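4.2 Retention on the Wernedton sites

Earlier work credits mentoring with keeping women in site roles. We are not convinced. Of the 512 workers surveyed at Wernedton, 141 had a mentor, and most of those had already been promoted once -- a group likely to stay anyway. Erdem's reanalysis of the Jelham data runs into the same problem. Exit interviews might have helped, but Koubek held them only with salaried staff, so the trades are missing entirely.
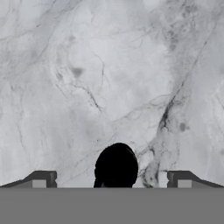 Figure 3. Gray-veined marble surface, rendered.

4.3 Pay and hours

Overtime records cover 165 workers and stop in November.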